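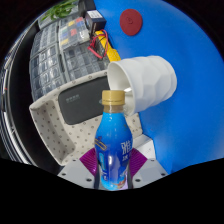 Filed under: Health & Body

I had my blood pressure taken at the pharmacy in August and I've been boring people with the subject ever since, so now it's your turn!

I only went in for hay fever tablets. The pharmacist on the counter at Irko asked if I was over 40 (rude, but yes) and would I like a free check while I waited. I said fine, sat down in the little room with the chair that's slightly too low, put my arm in the cuff and carried on thinking about what to have for tea. The top number came out higher than it should have been. She did it again, then a third time, and wrote all three down on a card. Still up. She was very calm and nice about it and asked me to either come back in a fortnight or borrow a monitor and do a week of readings at home.

I felt completely well, by the way. I'd walked there. I'd always thought that high blood pressure was something you'd notice, a red face or a thumping head or something, and apparently most people don't get any signs whatsoever. My mum had it for years and I never once connected it with me, which seems daft now I type it out.

So I took the monitor home. It was a grey thing made by Jeveck, with a cuff that does up with Velcro and a pump that sounds like a very small lorry reversing. The leaflet said to take 2 readings in the morning and 2 in the evening, sitting down, feet flat, back supported, arm resting on the table at the height of your heart. No talking. No coffee or exercise for half an hour before. I found the no talking part surprisingly hard. I live with a dog and a teenager and both of them want something the second I sit still.

The first couple of days were all over the place. I had one reading after a phone call with the gas people that I'd rather not repeat, and one that was so low I wondered if the cuff had slipped (it had, I'd put it on over my cardigan sleeve). You're supposed to throw out the first day's numbers anyway, and I was glad to! After that it settled, and by the end of the week I had a sheet of figures which all said more or less the same thing. Bit high. Not frightening, but high. 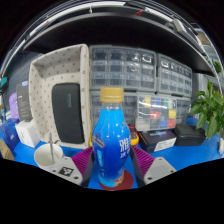 The GP surgery at Randingate looked at the sheet and did some blood tests and a tracing of my heart, all of which came back fine. We agreed I'd have 3 months of trying to sort it out myself before we talked about tablets. I want to be clear that there's nothing wrong with tablets. My neighbour takes one every morning with her toast and never gives it a thought. I just wanted to see what I could do first, and the nurse thought that was reasonable in my case. Yours might be different, so please ask somebody qualified and not a woman with a blog.

Salt was the big one for me. I don't add much at the table so I was feeling smug, and then I started reading packets. Bread! Stock cubes! The tomato soup I've had for lunch since the dawn of time! I've swapped to the low-salt stock and I make soup on a Sunday-ish sort of basis, whenever there are sad carrots. The first batch tasted of warm water. By the fourth I'd stopped minding, and when I had a bag of crisps at a friend's house they nearly took the roof of my mouth off.

Then walking. I'd like to say I joined a gym but I didn't. I do the loop up past the Oyelaran garden centre and back along the canal before work, and if it's tipping it down I go up and down the stairs feeling silly while the kettle boils. I've cut down on wine as well, mostly in the week. Sleep is still a mess and I've no advice to offer on that front.

I went back to the nurse with another week of readings and they'd come down. There's still a bit to go, so she wants to see me again in spring, and I've bought my own monitor so I can keep an eye on it. I've put it on the shelf by the bread bin and I try to do a proper week of readings every so often and leave it alone in between, as I got a bit obsessed at one point and was strapping myself in before breakfast, after breakfast and during the weather forecast. The nurse told me off for that, quite kindly.

A few of you asked last time about the low-salt soup, and I'll type the recipe up once I've measured anything. At the moment it's mainly leeks, a potato, loads of black pepper and whatever's going soft in the bottom drawer. If you've got a decent bread recipe that doesn't need much salt, pop it in the comments, my last loaf was like a house brick and even the dog walked off.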